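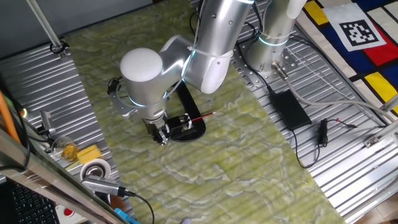 Frauke Engelhardt
Department of Workplace Studies, Jultow Institute

4. The Shared Bench as a Storage Surface

4.1 Setting and material

The third of our four sites, referred to throughout as Sanna, is a single room with one long shared workbench and no assigned seats. Staff reserve the bench in half-day blocks and are expected to leave it ready for the next person. The written rule, posted by the door since the room opened, asks that "personal items and writing tools" be removed at the end of each block. It does not define either term. As Section 3 made clear for the offices at Tirkurden, rules of this kind are read generously by the people they apply to, and small objects are where the generous reading begins.

The observations reported here were made over one working season ending in December. An item was entered in the log when it remained on the bench between two blocks reserved by different persons. The log for Sanna holds 563 entries. Of these, 247 concern writing tools or the things used to hold them, which makes this the largest single group at the site. Cables and power supplies form the second group, and sheets, mats and other coverings the third.

4.2 Coverings and the division of the surface

The bench has a corrugated metal top. Ribbed metal is easy to wipe down but poor to write on, and users have responded by laying coverings over it. Figure 3 shows a pale green sheet with a marble pattern spread over part of the metal, with the ribs still exposed to the left and right of it. A second covering, a mat in blocks of yellow, red, blue and white divided by black lines, lies at the upper right.

Neither covering was supplied with the bench. Interview partners nevertheless spoke of the green sheet as though it were part of the furniture, and several used "the green" as a place name: a ruler had been left "on the green," a notebook belonged "off the green." The sheet had become the area where work was done, and the bare metal around it the area where things could wait. We found no comparable vocabulary for the patterned mat.

Figure 3. Shared bench, Sanna. Black pen holder and red pencil on the green covering; patterned mat at upper right.

4.3 The pen holder and the pencil

Pen holders are commonly treated in the storage literature as containers, and their success is judged by how much they keep off the desk. Our material supports a different reading. The black holder in Figure 3 lies flat on the green sheet, with a compact clamp block in it, and a red pencil extends from the block to the right across the tabletop. The pencil therefore has a fixed home and takes up working surface at the same time. An upright cup would have reduced the area it occupied, but it would also have changed the direction from which the pencil could be taken.

Users at Sanna ranked ease of reach above saved space in nearly every interview. One participant, who reserved the bench each Monday, described an upright holder as "fine for a shelf" and said she would not look into a cup while her other hand was busy. A holder that lies flat presents the pencil along its length. It also settles the question of ownership in a modest way. Loose pencils were regularly carried off to other rooms, while pencils in a holder were more often left in place, even by users who did not know who had put the holder there.

4.4 Cables at the margin

The second group of entries behaves differently. Power supplies and connectors were rarely placed on the coverings and tended to collect on the exposed metal at the side of the bench. A black power adapter with a trailing cord is visible on the right in Figure 3, as is a small black plug. Participants seldom mentioned such items unless asked, and nine of them did not regard a cable as something that could be tidied at all. The Surker coding scheme, which we adopted for all four sites, has no category for objects that are seen as belonging to the building, and we return to this gap in Section 6.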